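Pralleck-Datensatz – Liesmich

Hallo und schön, dass du reinschaust! Ich hab diese Datei geschrieben, damit unser nächster Jahrgang in der Robotik-AG Rernthorpe nicht wieder bei null anfängt (so wie wir im Juli). Pralleck ist unser Projekt mit zwei Armen, die gemeinsam an kleinen Packungen und Alltagskram arbeiten.

Was drin ist

300 Episoden zum Training und 65 zum Testen, alle ferngesteuert von uns aus der AG. Jede Episode liegt in einem eigenen Ordner mit Video, Gelenkwinkeln und einer kurzen Textdatei mit der Aufgabe. Die Aufgabentexte sind auf Deutsch und leider nicht einheitlich – mal steht da "Schachtel", mal "Karton", gemeint ist dasselbe. Wer Lust hat, das aufzuräumen: sehr gern!

Loslegen

Erst das Archiv entpacken, dann koltitz_check starten. Das Skript meckert, wenn Dateien fehlen oder die Zeitstempel springen. Episoden mit mehr als 899 Zeitschritten haben wir abgeschnitten, die stehen in lang.txt. Bitte die Testordner nicht ins Training mischen, das ist mir einmal passiert und die Ergebnisse sahen dann verdächtig toll aus.

Bekannte Macken

Auf der Arbeitsfläche spiegelt vorne das Licht, das sieht man in vielen Videos. Die Greifer verdecken außerdem öfter mal genau das, was man sehen will. Und die lila Kabel: vor jeder Aufnahme beide Arme einmal langsam durchfahren und schauen, dass nichts hängen bleibt!

Was noch fehlt

Mehr Aufgaben, bei denen wirklich beide Arme gebraucht werden. Für den Mazandarani-Cup wollen wir die Übergabe von einem Greifer zum anderen üben, dazu gibt es bisher nur ein paar Versuche im Ordner extra.

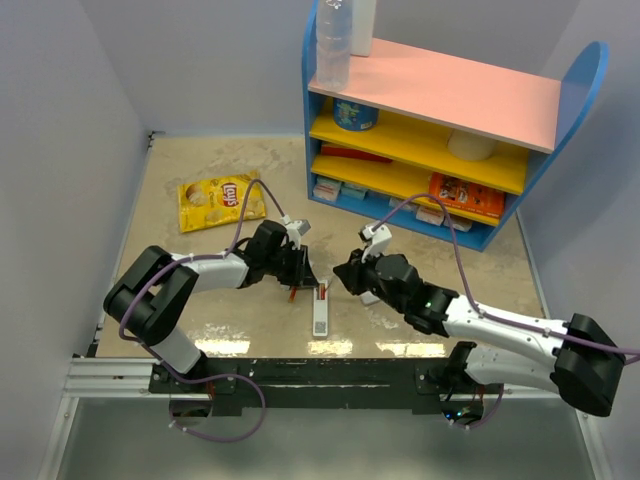 Zelle mit beiden Armen, dazwischen die schmale weiße Schachtel, hinten rechts das bunte Regal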